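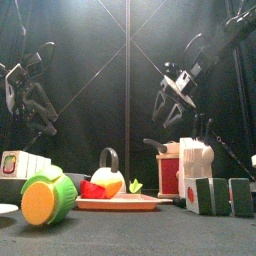 Sorting a play kitchen set after use

These steps cover a mixed set: cut-and-join food, small appliances, cookware and one raised-edge tray. Allow 24 minutes for a full set the first time.

1. Clear a flat, dark surface. Pale pieces show up better against it.

2. Bring out the tray and use it for divided food only. Put halves of the same item side by side, cut faces up, so that a missing half is noticed before packing.

3. Empty the pots. Small slices tend to settle under larger vegetables, so tip the pot gently and check the base.
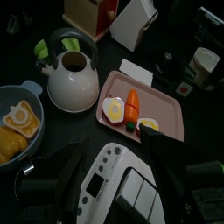
4. Group the drinks items: kettle, coffee maker, grinder, cups. Turn the kettle upside down over the tray, as small parts are often posted through an open top.

5. Leave leafy vegetables until last. They take up the most room and can be pressed into the gaps.

6. Wipe hard plastic with a damp cloth. Use a dry cloth on wooden parts.

7. Pack appliances at the bottom of the box, cookware next, food on top. A box 600 mm long suits most sets.
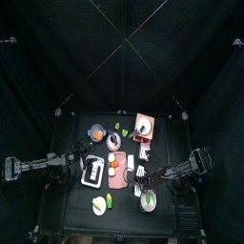
Cookware, food and utensils spread out on the black tabletop.

Joined food that no longer holds together should be set aside and the fastening pads replaced.

Page revised by Emiko Nishimura, July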